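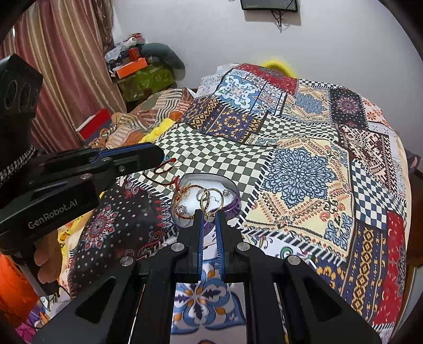 To: plating-bench list
Date: Jan 15, 2018
Subject: Re: Gold wear-through on silver rings, shank side

> I have been running a gold cyanide bath over sterling for small rings and
> get wear-through on the palm side of the shank well before the top shows
> anything. Nickel is out because of customer allergies. Current thickness
> is whatever two minutes gives me. The Zoment rectifier is set by voltage.
> Would a second dip fix this or do I need a different underlayer?

A second dip over the same surface will add gold but won't fix adhesion if the first layer is already passive. Strip or activate before you replate.

Several points on the rest of it.

1. Set by current, not voltage. Voltage drifts with bath temperature, anode spacing and how many pieces are on the rack. Work out the surface area of the load and set amps from the current density on the bath data sheet. The older Zoment units only regulate voltage, so you will need a meter in series and a hand on the knob.

2. Time alone tells you nothing about thickness. Weigh a test coupon of known area before and after, divide the gain by area and by the density of the deposit, and you have an average. The palm side of a ring hung from a hook at the top is usually not the thin spot, by the way. The inside of the shank is. If the palm side goes first, that is abrasion.

3. Underlayer. Palladium works in place of nickel and slows silver migration. I use the Clostis palladium strike, then a flash of gold, then the main bath. Rinse twice between each in deionized water. White bronze is cheaper, and I have had mixed results with it on castings with any porosity.

4. Deposit hardness. A pure gold bath is soft and will rub off a shank no matter what sits under it. A cobalt-hardened bath holds up much better. Check the color against your existing stock first, it runs slightly paler.

For comparison, I plated 40 plain bands last June, 19 with the palladium layer and the rest straight over silver, all from the hardened bath. At the last check 37 were still in wear and could be inspected. All the bad shanks were in the straight-over-silver group. Not a controlled trial, the wearers do different work.

Grundano used to publish a rack layout sheet for rings that covered robbing wires and spacing. The link in the list archive is dead. If anyone has the PDF, please post it.

What is your bath pH, and when did you last have the gold content checked?

--
plating-bench mailing list
Trim your quotes. Digest mode is under list options.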